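Vendard Institute, Robotics Laboratory
Lab 2 handout: Comparing grippers on ring and cone objects

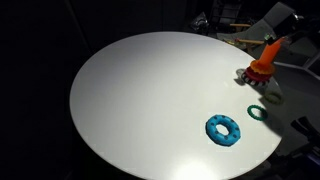 Instructor: Omprakash Dhillon
Lab supervisor: Liesl Haslinger
Revised August 19, 2020

Purpose

Stacking toys are a useful test set for parallel grippers. A tapered cone offers the fingers no parallel faces. A thick ring can be taken across its whole width or by one side through the hole. A thin ring lying flat leaves very little height to close on. You will run the same pick on two grippers, the Illamau and the Danov, and report where each one fails.

Setup

Mount the gripper and run the homing routine before loading any program. Set the tool centre point again after every gripper change. The offset stored on the Rissanen controller belongs to the last gripper used and will be wrong for yours.

Check the lighting. A glossy white tabletop under a strong lamp gives a patch of glare, and pale rings near the rim can lose their outline against the surface. The colour threshold in the starter code was tuned on red and orange pieces. Expect it to miss light ones.

Procedure

Run 10 picks per object with each gripper. Approach the cone from above the tip and close at the lowest speed. Record the closing width reported by the controller, the lift height reached and the outcome. Use these codes for outcome: H (held), S (slipped), T (tipped the stack), M (missed).

A finger touching the cone is not a grasp. Score H only if the piece clears the one beneath it and stays up until the release command.

Repeat the cone series with the wrist tilted 11 degrees from vertical. Leave the closing force unchanged.

Notes from the February section

Fidelina Carhuamaca's group found that the Danov pads slid up the cone when they closed too near the tip. Lowering the grasp point helped more than adding force. Deepak Bhatt's group had the opposite trouble on thin rings, where the fingertips met the table before they reached the ring. See the clearance table in Appendix B.

Submission

One report per pair, with raw logs attached. Send questions on the controller to Ritu Mittal.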